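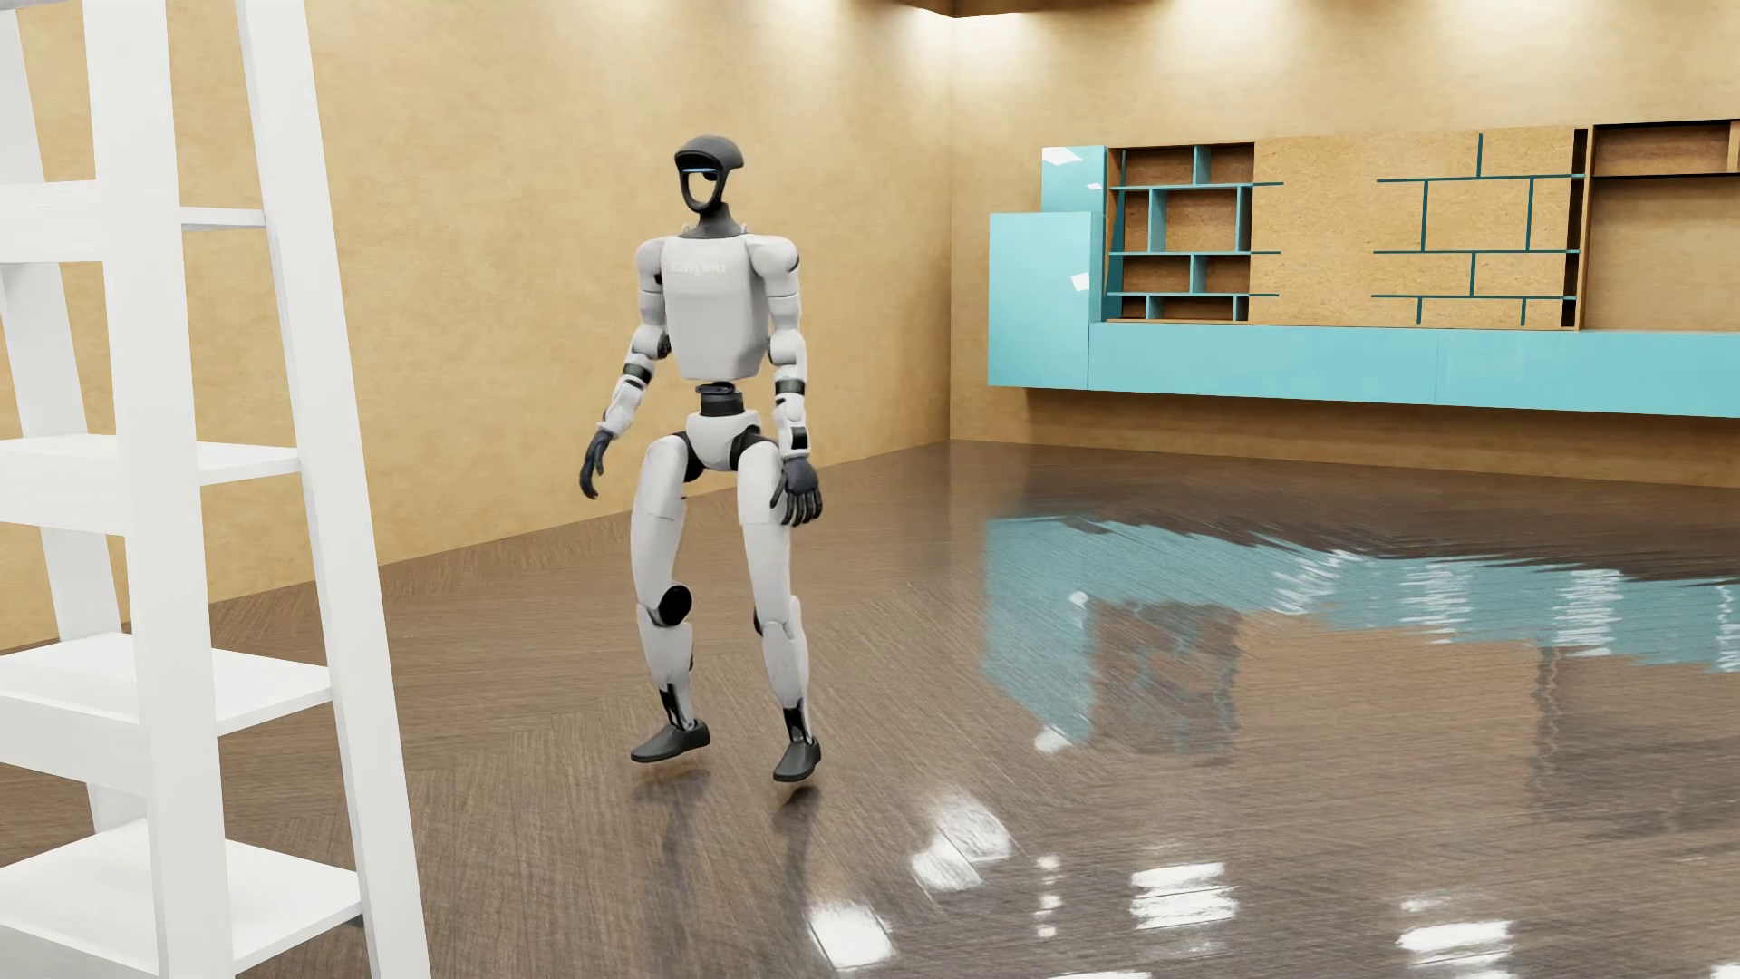 Sunita Dhillon wrote to tell me I'm doing my sourdough starter all wrong. Feeding it twice a day is a waste of good flour, she says, and hers lives in the back of the fridge, gets fed when she remembers, and has been making bread since before I owned an oven mitt. She also wants to know why I threw out the discard last month when I could have made crackers with it.

Fair enough, Sunita! I did throw it out. I felt bad about it for a whole afternoon. So this month I've been trying it your way, and since a few of you asked for an update (okay, two of you), this is going to be a long one.

First, the fridge. I moved the jar in there on the first of October and promptly forgot about it for nine days. When I opened it there was a layer of gray liquid on top and a smell like nail polish remover, and I very nearly called the whole thing off. But I stirred it in, fed it, left it on the counter overnight, and by breakfast it had climbed up and pushed the lid sideways. I was so proud of it. I took it around the house to show people who did not care.

The first loaf after that was, um, flat. Good flavor, nice and tangy, but you could have slid it under a door. I think I got impatient and baked before it was ready. My kitchen gets cold once the weather turns, and the recipe I use was clearly written by someone with a warm kitchen, so when it says four hours I should be thinking more like seven. The second loaf I left until after dinner and it was so much better — big holes, crackly crust, the works. We ate half of it standing up with butter.

On the subject of flour, I drove over to Peltville to get the Mykhailiuk rye, which a couple of you have been going on about in the comments since summer. It's coarse and kind of sticky and it makes the starter go nuts. I bought the big bag, then realized I had no bin large enough to put it in, so it's sitting on top of the fridge with a clothespin on it. If you have a storage idea that doesn't involve me buying another plastic tub, please share.
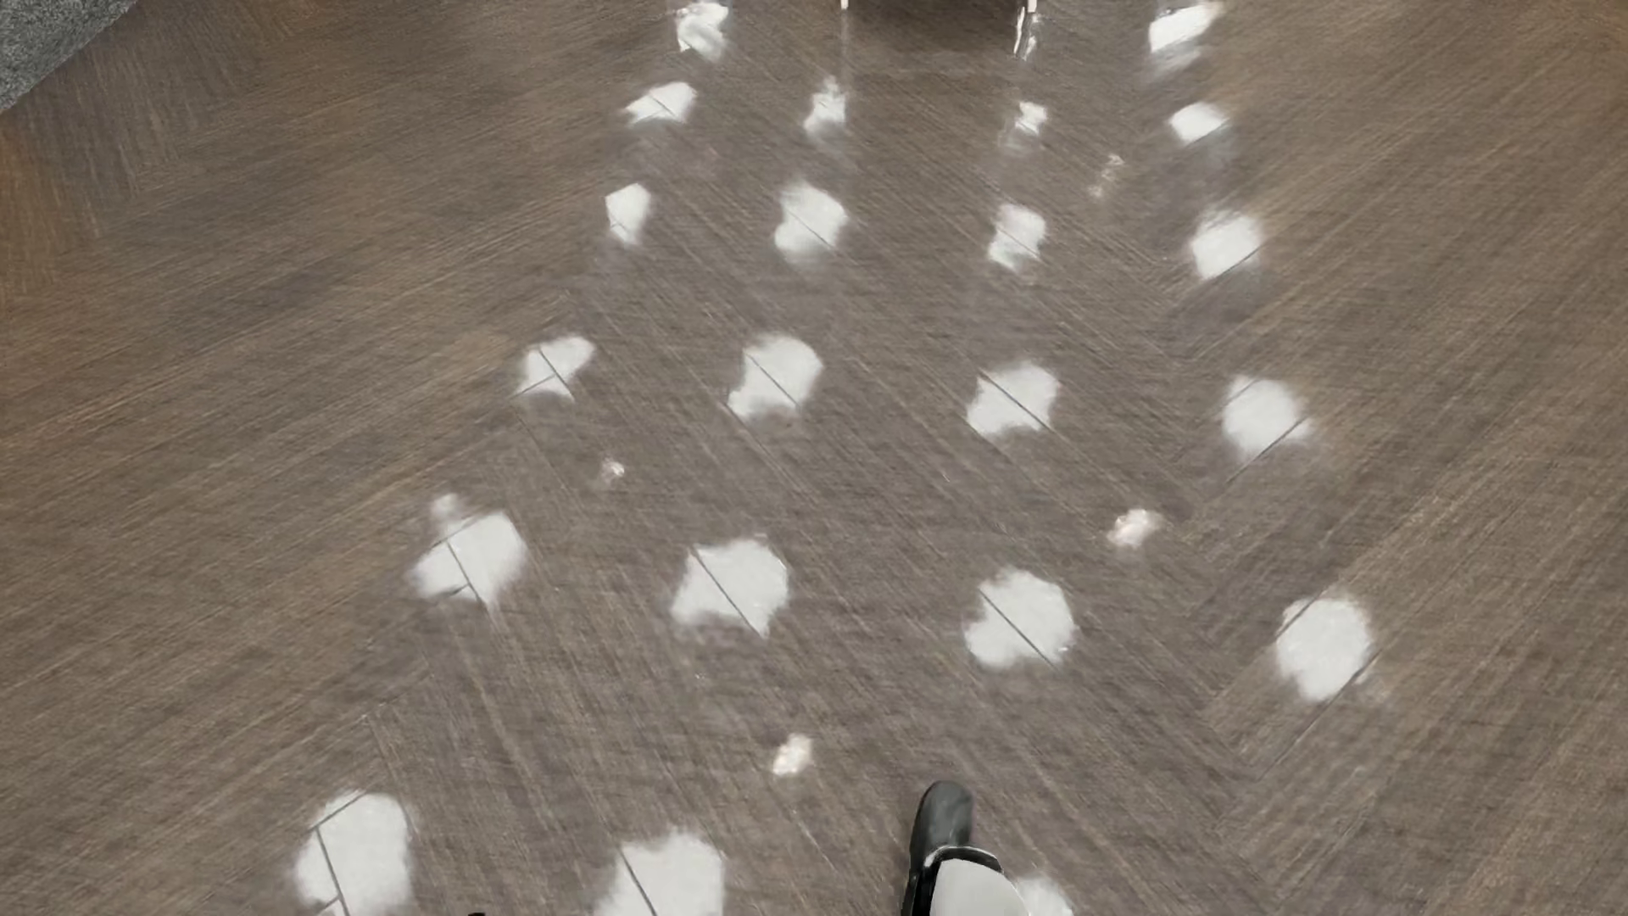
I only use a spoonful or so of the rye at each feeding and the rest is plain bread flour from the supermarket. When I tried going all rye the dough turned into something like wet cement and I was picking it out from under my rings for the rest of the day. Maybe there's a trick to it. My aunt makes a dense rye loaf with caraway that I would love to copy, but her recipe is three lines long and one of them is "flour, enough."

Now, the crackers. Sunita, you were right and I'm annoyed about it. I mixed 227 grams of discard with melted butter, salt and a lot of dried rosemary, spread it as thin as I could on parchment and baked it until the edges went brown. The middle took longer so I broke off the outside pieces and put the rest back in. They were gone before I got a second sheet in the oven. Next time I want to try sesame, or maybe black pepper and a little parmesan.

Pancakes were less of a hit. I liked them, but they do taste sour, and my kids looked at me like I'd done it on purpose. Waffles might go over better with enough syrup on them.

Next up is a loaf with walnuts and dried figs for my sister's birthday. I still haven't decided whether to soak the figs first. Do you soak yours?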